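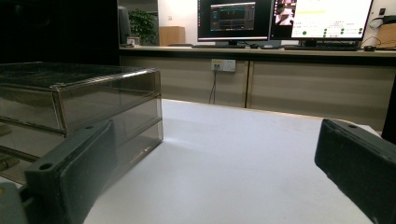 Ticket: Stestano drawer policy reaches for a drawer that is not there
Component: Famley (pose tracking for handheld demos)
Also touches: Rirnura (arm controller), Mackay (training machine)
Severity: High, downgraded from Critical after we admitted it was only a drawer
Status: Resolved, with one loose end
Opened: February

Reported behavior

The policy trained on the drawer organizer demos approaches fine, slows down nicely, opens the gripper, and then closes it on air to the right of the front of the drawer. It pulls. It holds the air shut between the fingers for a second and puts it back. Success is logged, as the success check looks only at gripper width and pull distance. By that measure we have the best air-opening policy in the building.

The same architecture and training recipe works on the mug task and on the cable tray task. Only the organizer is affected.

Expected behavior

Drawer opens.

Steps to reproduce

1. Load the Stestano checkpoint from the full set of demos, all 2359 of them.
2. Put the smoky gray organizer at the left side of the white table.
3. Run.
4. Watch, preferably alone.

Log

First entry, 9:40

Blamed the arm, as is traditional. Recalibrated Rirnura's hand-eye transform. The old calibration and the new one agree to within less than anyone would care about. The arm is innocent and I have apologized to it by wiping down the flange.

11:15

Blamed latency next. The idea was that observation frames reached the policy late, so it acted on where the gripper used to be. Added artificial delay to see whether the offset grew. It did, but along the direction of travel. Our miss is sideways. Removed the delay. Forgot to remove it from the second config file. See next entry.

11:50

Removed the delay from the second config file.

13:30

Blamed the object. The organizer has tinted, see-through walls, so from a low angle you get the inside of the box, the room behind it and a reflection of the room in front, all in the same patch of image. It seemed reasonable that the vision encoder couldn't tell where the front of the drawer was. Covered the front with matte paper for a quick test and ran the same checkpoint.

It missed the paper by the same distance to the same side. A network confused by reflections ought to be confused in more than one direction. This one knows exactly where it wants to go, and it's wrong, which smells like labels.

15:05

Replayed the demos. I don't mean watching the video, where every demo looks great. I mean taking the recorded gripper trajectory from Famley and running it open loop on the arm with the box placed at the matching start pose. Picked a handful.

Most replays open the drawer. A minority go to the place to the right and perform the ceremony. So the demonstrator opened the drawer, the camera saw the drawer open, and the recorded trajectory says the hand was somewhere else. The policy has been faithfully learning from this. I take back what I said about the policy in the group channel.

16:20

Wrote a check for the whole set. The gripper was started and ended on the same parking mark in every demo, so the tracked trajectory should return to where it began. If it comes back displaced, tracking slipped somewhere in between.

681 demos fail the check. They're spread over all the recording sessions, so I can't blame one bad afternoon. I did look for one.

Next morning, 8:30

Plotted when the slip occurs within each failed demo. Nearly all of them slip during the last part of the approach, when the fingers are low and the camera looks across the table almost at surface level.

Consider what Famley has to work with from down there. The fingers are masked out because they move with the camera. The table is white, flat and matte, and was chosen for that reason by someone who wanted clean segmentation (me). The organizer offers corners, but half the visual texture on it is reflection, which moves by its own rules. What's left is the far side of the room: the long desk, the cabinet seams below it, the outlet, and the monitors.

9:10

Dumped the tracked features. Famley has a budget of 1000 per image. In the worst demo, 860 of them sit past the far edge of the table. We have been measuring the position of a hand near a drawer by consulting the other side of the room.

Far features are fine for rotation and poor for translation. That explains soft tracking. It doesn't explain why it always slips to the same side.

10:45

Explained. The far features clump on the screens. Screens are bright in a dim room, full of small high-contrast marks, and the tracker adores them. One of ours shows a mostly white page with columns of little green indicators beside lines of text. If someone tells you that page is static, they haven't watched it during a run. When a job finishes, a row is added and everything moves. The dashboard with the graphs scrolls as well.

Famley assumes the world is rigid. When a few hundred of its favorite landmarks slide together, it concludes that the camera moved. It's the same thing that happens when the train next to yours pulls out of the station.

The jobs on that page are, in part, our own Stestano training jobs on Mackay. To summarize for anyone reading only this entry: the progress of training the policy was corrupting the data used to train the policy. I went for a walk.

13:00

Back from the walk with a test plan, so that this ticket contains a result and not just an anecdote.

Condition A: tracking as it was.
Condition B: screens masked in the image before feature extraction.
Condition C: as B, plus a cap on how much of the feature budget may be spent on anything beyond the table edge.
Condition D: as A, but with printed texture cards on the table. New recordings, same demonstrator, same organizer position.

A, B and C are reprocessings of the existing video, so they're cheap and directly comparable. D is a separate collection and shouldn't be compared with the others demo for demo. I write this down because in two months I will try to.

17:30

Reprocessing is running on Mackay. Turned off the monitors in the room out of spite. They are not involved in reprocessing.

Third morning, 9:00

Condition B: the consistent sideways bias is gone. The remaining failures scatter in all directions, as errors with any manners do. There are far fewer of them, but still too many to train on without filtering.

Condition C: better again for nearly every demo that failed under B. It also breaks some that passed before, mostly ones where the fingers hover low over bare white table for a long time. Starved of far features, the tracker has nothing near to replace them with. A cap can't produce texture on a surface that hasn't any.

Condition D: passes the parking check throughout. It also means the policy sees texture cards in every training image, and I expect it would come to regard them as part of the drawer. Used for diagnosis only.

11:20

Decision: B for everything, then C only where B fails the check, then drop whatever fails both. It's inelegant, and it's two lines in the pipeline.

Retraining on the result with no other changes. Same seed, same schedule. I was tempted to fix the image augmentation while I was in there. I have left it alone and would like this noted.

Fourth morning, 8:50

New checkpoint on the arm. Organizer at left, same as before. It opened the upper drawer. Repeated with the organizer shifted and rotated a little each time, and it kept opening the drawer. The lower drawer is less reliable: when it fails, it catches the bottom edge too shallow and slides off. Those are real misses on a real object, and I can't express what a pleasure they are to look at.

Ran the old checkpoint again afterward, interleaved with the new one, in case the arm was just having a good day. Old one still opens air.

Changes made

Screen mask is on by default in Famley for this room.
Parking check runs at import. A demo that fails is held back and reported instead of waved through.
Success check now requires the drawer to have moved in the image. All earlier Stestano success rates for the organizer should be treated as air.
The job page no longer auto-refreshes on the monitors facing the table. If you need it to refresh, turn your screen around or use your phone.

Loose end

The mug and cable tray sets were recorded at the same table. They pass the parking check, probably because the camera stays higher and looks down more, but I've only run it on part of each. The rest is queued on Mackay behind three other jobs, each of which will add a row to the page when it finishes.

Closing. Reopen if it goes for the air again.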